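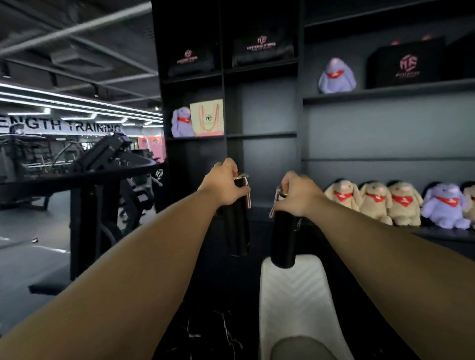

A reader of the first edition wrote in to say that the seat chapter should come before the handle chapter, and that she had to redo all her settings once she got to page 14. Good point, and we've switched them!

Section 7: Setting up your Rullano for the first session

Take your time with this part – a well-adjusted machine is a real pleasure to train on, and you only have to work your settings out once.

1. Pull the seat pin and slide the seat to the lowest hole.
2. Sit down with both feet flat on the floor. Move the seat up until your knees are level with your hips, then let the pin snap home.
3. Set the back pad so you can reach the handles without lifting your shoulders.
4. Choose the lightest plate and do 14 slow pulls. Breathe out as you pull.
5. Write your seat and pad numbers on the card inside the back cover.

Note: The seat has 7 holes. If you're between two of them, try the lower one first.

Note: Owners of the older Stirnberg frame will find the pad lever on the left side. It turns the same way.

CAUTION: Never move the pin while plates are raised. Keep fingers clear of the stack.

CAUTION: Maximum user weight is 185 kg.

After your first 32 sessions, check every bolt with the Prendon wrench from the parts bag. Then go on to Section 8, Rowing and Pressing – it's the fun one!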